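Operators wanted for our gripper comparison - Flakthorpe, July start

Hello! I run the bench testing at Wurkik, and I'm looking for people who'd like to spend a few weeks driving robot arms and telling me exactly what they think of the fingers on the end. You don't need a degree or any robotics background. If you're patient with fiddly things (model kits, sewing, mending bikes), I'd love to hear from you.

The project is called Sison. We've got a pile of finger designs and wrist camera positions to compare, and the only fair way I know is to have different hands try the same jobs with each one. Mostly that means sorting small, slippery, awkward packets into bins, and passing things between two arms. Sweet wrappers are brilliant for this - they crumple, they shine under the lights and they slide about on the wood.
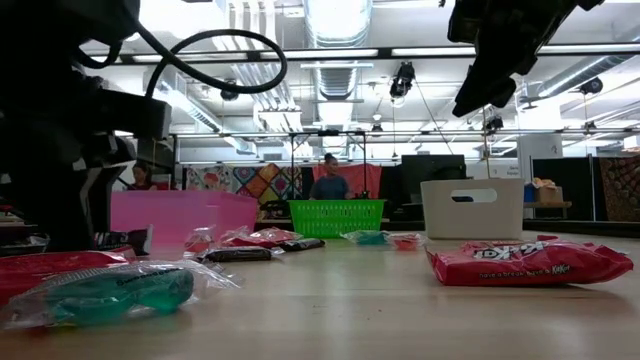
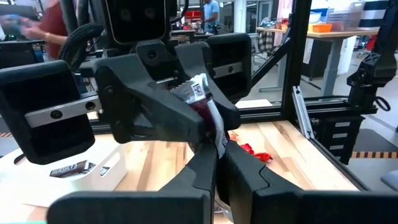
Packets on the table, and a Hershey's wrapper held in the fingers in the second picture.

Reading time: 2 minutes

So, what would you be doing? You'd work in half-day slots, starting at 9.30 or 1.30, always with one of us in the room. You run a set of tries with one pair of fingers, fill in a short sheet, have a cup of tea, then we swap the fingers over and you go again. We're after 1000 logged tries for each design and the first one has only reached 169, so there's plenty to go round!

Pay is £198 for a full week of mornings or £355 if you do mornings and afternoons, paid at the end of each week. Travel from Stosivness is covered on top if you keep your tickets.

You'll need to be 18 or over, able to tell red from green on a screen, and happy to be blunt on the sheet. "Left finger keeps slipping, hated it" is a perfectly good comment. Left-handers very welcome, we're short of them.

To apply, send me a few lines about yourself and something fiddly you've made or fixed - no CV needed. Say which weeks in July you can manage and whether you prefer mornings. I'll reply to everyone, and if it looks like a fit you can come and have a go on the arms before you decide.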